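Skuta folding kitchen table, after one year

I bought this table for a small apartment in Skestham, where the kitchen is also my office.
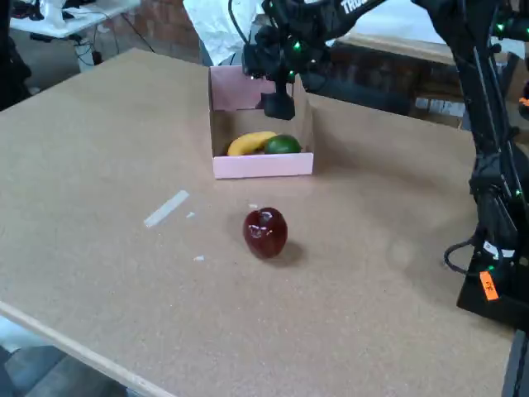

Assembly

The box came with 20 screws, 2 legs with a crossbar, and a paper with drawings but no words. I needed one hour. The drawing for step 5 shows the hinge from the wrong side, and I had to open it again. My neighbor Harvey Ouellet held the top while I turned it over — I do not recommend to do this alone.

Daily use

With the leaf up, there is space for a laptop and a plate. With the leaf down, I can open the oven door fully, and this was the main reason I chose it over the Tanner model. The Tanner is prettier, but its leaf drops on the side where my chair must stand.

The surface is easy to wipe. Coffee I clean at once, and tea too. One time I left a wet glass on it overnight in June and there is still a light ring. I tried oil on it and the ring became a little weaker.

Problems

The crossbar gets loose every few weeks. I tighten it with the small key from the box, which I keep in the fork drawer. Also the table moves when I cut bread, so I put felt under one leg.

Service

I wrote to the shop, Sakedar, about the bar. They answered the same afternoon and sent a new bolt without asking for money. My request had number 1076 and I never had to repeat it. The new bolt holds better, but I still check it.

Four stars from me.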